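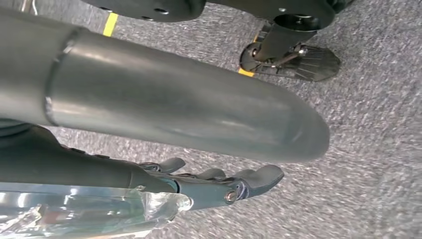
1/ Fingers, budgets and grey carpet: the hand thread

Right, several of you asked how we're planning next year's spend on the arm, so I'm going to do it in one go while the kettle's on. Grab a biscuit.

2/ The big question is the hand. Three dark grey fingers, jointed, lovely rounded tips, and each one is a thing that can wear out! I'd budgeted for the arm like it was a fridge - buy it, plug it in, forget it. Pei-shan Chiang laughed at me for quite a while.

3/ So, numbers. Clilden quoted us 3,760 for a complete second hand. Nernow will do a set of spare fingers for 930, and you fit them yourself. That's a big gap and I went straight for the cheap one, obviously.

4/ Then Murdo Ogilvie asked what happens if the bit that goes is further back than the fingers. Good question, annoying man. The spares don't cover anything behind the first joint, so we'd be sat there with a box of nice new fingers and nothing to bolt them to.

5/ Lead times matter more than I thought too. Clilden say six weeks. Nernow say "in stock", which I've asked them to put in an email. If you're planning one of these, ask for the delivery date before you ask for the discount.

6/ Where I've landed: finger set now, whole hand in the October round if the money's still there. Pacita Layug wants it the other way about and she may well win, she's better at spreadsheets than me.

7/ Things I left out of the first budget, for anyone copying my homework: screws (so many screws), floor tape, spare cables, carriage, and a proper case to keep the spares in. Also somebody's time to fit it all. I'd put down nothing at all for that. Nothing!

8/ Flooring came up again. Cheng-en Chiu would like hard floor. I've priced it and I'm keeping the carpet. It's speckled, it hides everything, and the yellow tape shows up a treat on it. If a tiny bolt goes missing in the pile I'll take that one on the chin.

9/ Someone asked about service contracts. Grostum offer one with six visits a year and I can't see us using half of them. I've asked for a smaller version and heard nothing back yet - will add it here if they answer.

10/ Yes, I looked at second-hand as well. Yee-man Liao found a hand at a decent price, but the seller couldn't tell us how many hours it had done, and I chickened out. If you've bought used and been happy, please tell me, I'd love to be wrong!

11/ Kettle's boiled. Form goes in on Saturday, so shout before then if you think I've got the order backwards.

Print this thread
E-mail this thread
14 comments | 37 shares
Last updated: October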